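Woltora Food Shelf – Frequently Asked Questions

Who can take food from the shelf?
Every person who lives in Woltora or in Barkus. You do not need to show a paper or explain your situation. We only ask for your postal code, for our monthly report.

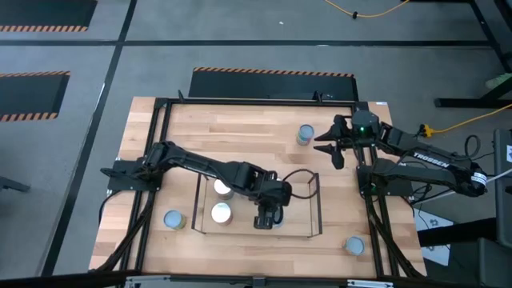
When is the shelf open?
From 4 p.m. until 7 p.m. on working days. In October we close one hour earlier.

Can I give food that is past its date?
Please do not bring it. If the date is near, put the item in the box next to the door – we give it out first. Cans with deep dents or rust also cannot be accepted.

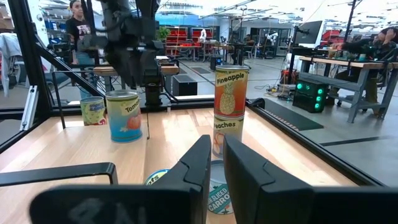

Foulkes Street reader: I brought 16 jars of homemade jam in summer and they were refused. Is this still the rule?
Reply: Yes, we are sorry. Food made at home is not allowed on the shelf, also when it is sealed well.

How much may I take?
One bag per household for each visit. Last year 933 bags were given out, and we would like every family to find something.

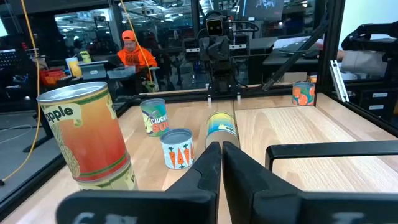 If you have a baby at home, you may take a second bag. Please tell us at the desk before you start to fill it.

Where can I park?
Behind the Brulus bakery, free for 53 minutes. The street in front is only for deliveries.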